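Print this article
E-mail this article

Six Bars and a Bin

By Covadonga Casado
5 Dec 2019

I have a thing about bins. My sister collects teapots, my neighbor has his model trains, and I can stand in a supply store for an hour with my arm stuck in a gray tub to see how deep it goes. So when Montserrat Arrieta asked if I wanted to come watch her sort out the parts shelves at Janelau, I had my coat on before she finished the sentence.

Montserrat has been at it since September. The shop had 657 odd containers when she started – coffee cans, drawers from dead dressers, a baby bathtub – and every one of them held a little of everything. Her rule now is dull and it works beautifully: one bin, one job. Whatever goes into a bin is what you need for the next piece of work, and if you're reaching into a second bin, somebody packed the first one wrong.

I got to pack a few myself (badly!). Bars are harder than you'd think. They roll if they're round, they slide if they aren't, and if you pile them up they jam crosswise and you end up shaking the whole bin like a box of cereal. Montserrat lays hers out with air between them so you can get hold of one without dragging its neighbor along.

Then there's color, which is where I got really excited. She and Kumaresan Pinto argued for weeks over whether to use labels or paint. Kumaresan wanted labels. He printed 200 of them, very handsome, and they peeled. So color won, and I'm a convert – I went home and did my garden stakes the same weekend, red for tomatoes and green for beans, and my husband has stopped asking me which is which.

One more tip I stole: a deep bin wants a pale surface under it. On Montserrat's old black bench a dark bin just vanished, and she was forever knocking it with her hip. Plain light wood fixed that, and it cost her next to nothing.

My own shelves are half done. I still have a drawer of curtain hooks and dead batteries that I'm not ready to talk about.

Print this article
E-mail this article 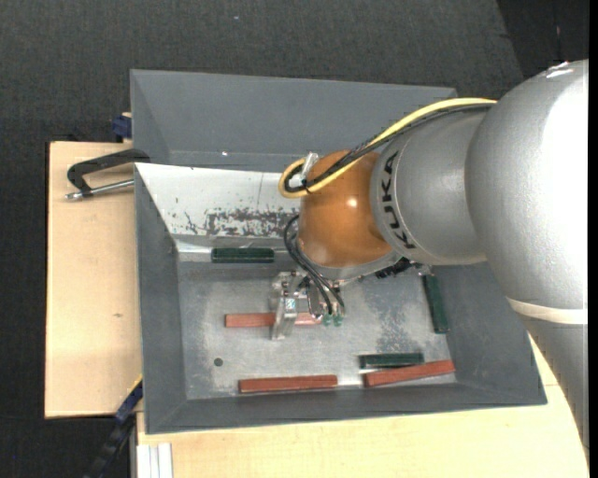 Red bars and green bars share a deep gray bin on a light wooden surface.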